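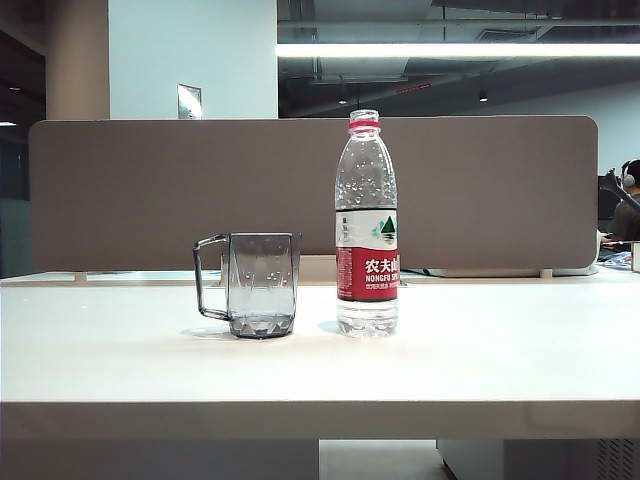
Arūnas Vanags replied to my last thread that a hardness figure in ppm means little unless I say what it is expressed as. Fair point. All values below are mg/L as calcium carbonate.

1/ Setov publishes one number for the whole town: 143. It is an annual mean across two wells, and the wells differ. If you live uphill you mostly get the deeper one.

2/ My kitchen tap in June, titrated with EDTA, three runs averaged: 184. The drop kit agreed to within one drop. Strips read low and I have stopped using them.

3/ Total hardness is calcium plus magnesium. Scale in a kettle tracks the part paired with bicarbonate, so get alkalinity as well. Two supplies with the same hardness can scale very differently.

4/ Dividing by 17.1 gives grains per gallon. Mine comes to 10.8. Softener settings want grains. Add the iron correction from your manual if you have iron. I don't.

5/ The Skanberg unit downstairs regenerates every 800 gallons. At 10.8 grains that is 8640 grains per cycle, well inside its rating, so I'm leaving the setting alone.

6/ Reagent note: the pH 10 buffer loses ammonia once opened. If the endpoint drags from red through purple and never gets to a clean blue, replace the buffer before blaming the water.

7/ Alkalinity numbers next, same tap, same time of day (6 a.m., after a two-minute flush).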